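Our workplace is bringing in an arm for the drawer work - how did it change things for the people at yours?

Posted by Lumanlan in Work and Workplaces

I look after a small stockroom for a firm that mends and sends out fittings, and we have 27 people across the two shifts, most of whom have been putting little parts into little drawers for longer than I've been alive, or so they like to tell me. In August we are getting a robot arm to take over some of the sorting. Management have been perfectly nice about it and say there are no job losses planned, and I do believe them, but the mood in the tea room has gone very quiet and I'd like to be able to say something more useful than "it'll be fine".

What I'd really love to hear is what the days feel like afterwards. Do people end up standing about watching it? Does it get boring? Did anyone's pay or hours shift? And is there anything you wish you'd asked before it arrived? Sorry for rambling, and thank you in advance to anyone who has the patience to reply!

Limico

Depends on the firm. Ours said no job losses as well and that was true, but when people left they weren't replaced, so get them to say what happens about that. Also ask who gets called at 2 in the morning when it stops. It was me for a good while and I wasn't paid for it.

Borik

Hello Lumanlan, and please don't apologise, I could have written your post myself the spring before last. We do much the same sort of work (small parts, small drawers, sore thumbs) and I was on the bench for years before the arm came, so I'll try to tell you how it went for us, the good and the less good.

The first thing is that the job doesn't vanish, it moves. I used to handle 215 trays in a good week and now I hardly touch a tray at all. My morning is spent deciding what the arm ought to be doing, trying it out on the simulator, and then walking over to see whether the real one agrees with me. Some of my workmates took to that straight away and some hated it. One lady missed having something in her hands so much that she asked to go over to repairs, and she's very happy there, so do find out early what other work people could move to.

The second thing is the training. We were given about 60 hours spread over the first few months, in work time, and I'd push hard for that to be in writing. The firms that expect people to pick it up in their lunch break are the ones where it all goes sour - my sister's place was like that and half of them still won't go near the thing.

I've put some of our practice views below. We use a very plain set-up for learning on, before anything as fiddly as our real stock. 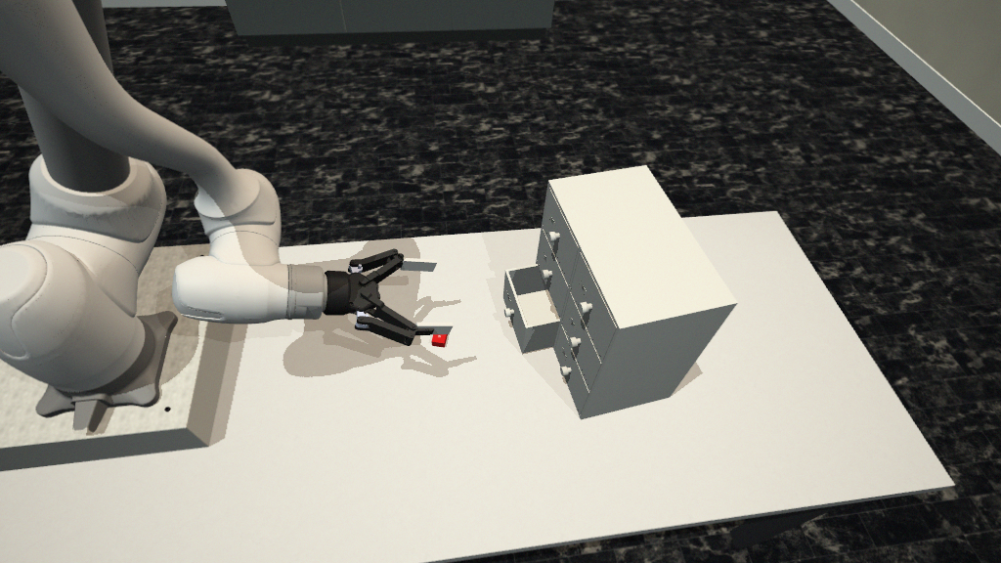
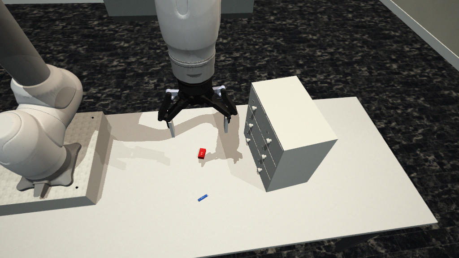
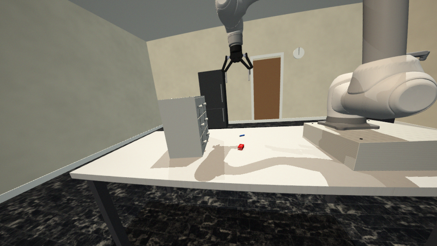 The tea room going quiet is the part I'd worry about most in your shoes, more than the machine. Ours thawed once people were allowed to have a go themselves, and the simulator was the making of it, as you can't break anything. Start them on something as simple as that red block and the little chest with its six knobs. Everyone already knows how a drawer works, so they can argue with the person teaching them, and a bit of arguing did our lot the world of good! Let the older hands say which drawer a part belongs in and why. They know things about your stock that were never written down, and they ought to be asked before the arm is set up, with time set aside for it.

As for boredom, yes, there is some. Watching an arm work is interesting for a week or so. We swap round every couple of hours now, which helps, and my hours and pay stayed as they were, though the grade for my job wasn't looked at again until we asked. Ask for a date for that. Do come back and let us know how August goes, and if your people have questions of their own I'm happy to answer them here.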